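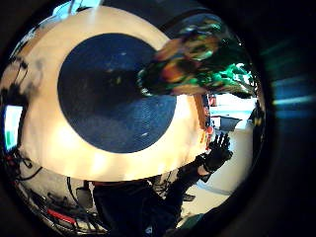
Issue 172 · March 2024

The Second Phone Call
How a portrait studio in a small town stopped chasing new clients and started ringing the old ones

By Orla Breathnach

Esi Nutsugah keeps her client list in a green ledger, and when I visited she had it open before I'd even taken my coat off. She has photographed families out of the same upstairs room for almost 7 years, and for the first few of those she did what everybody tells a new photographer to do. She posted every day. She ran a spring discount and then a summer one. She paid for a booth at the bridal fair and came home with a bowl of leftover mints and a sore throat.

"I was so busy finding people that I was late with the pictures for the ones I had," she told me, and she laughed, though I gather it was no fun at the time.

The change came one October, when the bookings had dried up and she was too tired to think of another discount. She sat down with the ledger and a pot of tea and began calling people she had already photographed. She had no script and nothing special to sell. She asked how the baby was, or whether the big print had ever made it up onto the wall (quite often it was still in its wrapping behind the sofa!), and she wrote down whatever they said.

There were 191 names in the book that fall. It took her until the first snow to get through them, and by then she had a full calendar for the holidays and a waiting list for the new year, which she had never had before and wasn't quite sure how to manage.

I've told this story to a good many photographers since, and the reaction is usually a wince. Most of us would sooner stand in a freezing field at dawn than pick up the telephone. Delali Owusu, who shoots weddings under the name Kamum, winced harder than anyone, and then went home and tried it. He wrote letters, being shy, and he put a small print in each envelope, one the couple hadn't picked for their album. Several of them rang him up to say they wished they had.

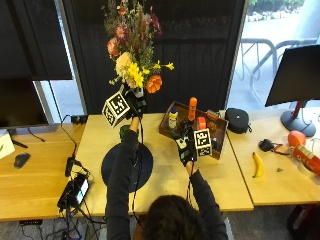

Of course, weddings don't repeat the way family portraits do, or one hopes they don't. What Delali found is that couples turn into parents, and parents have sisters who are getting married, and somebody's father is retiring and needs a decent picture for the company newsletter. He had been treating each wedding as a closed door once the album was delivered. These days he puts a note in his calendar for the first anniversary and another for the fifth, and he still sends the letters by mail.

Ekua Lamptey comes at it from the other side. She runs Wumbei, a little print shop that handles framing and albums for a handful of studios, and she sees whose customers come back and whose don't. The ones who come back, she says, were handed something they could hold. She is partial, naturally, and she knows it, but I thought of the boxes of prints my own mother kept and I didn't argue.

As for prices, Esi put hers up last year for the first time. She was so nervous about it that she called 4 of her oldest families beforehand to warn them. Three said they had wondered when she would get around to it. The other one asked whether she still did dogs, and they talked about the dog for half an hour.

She does still do dogs, by the way. Mornings are best, and she asks that you bring a towel.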